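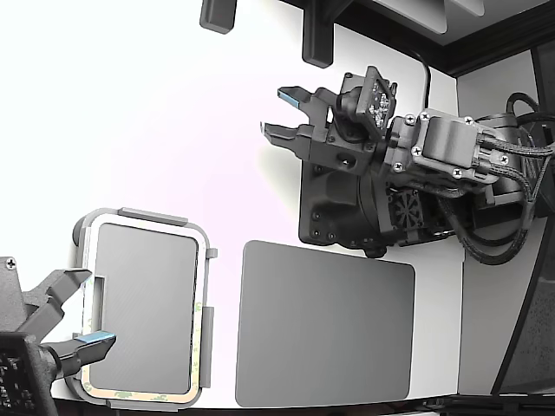 Two grippers, one tray and a gray pad at our bench in August.

I've spent the summer gathering demonstrations for a pair of arms, and I've come around to an opinion that makes me unpopular at lunch: we collect too many good ones.

The plan we started with said 4,000 runs. Somebody drives the arms through the task, the run gets saved, and if it was clumsy it gets deleted. Everyone loves the delete key! I loved it too. By the second week I could do a run half asleep, same approach, same speed, same little pause before closing the fingers, and I was very proud of my numbers.

Then Mabli Watkins sat down with 100 of my runs and played them back to back. It was like watching one run 100 times. What is a model supposed to learn from that, apart from my habits? The first time it drifts off to one side, it's somewhere I never took it, and it has no clue how to get back.

So now I keep the ugly ones, as long as they end well. Missed the edge and went around again? Keep it. Came in too high and had to back off? Keep it. I even start 50 runs a day from a bad position on purpose - slow, annoying work, and my daily count looks terrible.

Seija Seppälä thinks I'm overdoing it, and she has a point that hesitation gets learned as well (we've both seen an arm dither over nothing). Fine, cut the dithering. But a wobble followed by a proper recovery is worth more to me than another perfect pass, and I'd happily trade half of that 4,000 to get more of them.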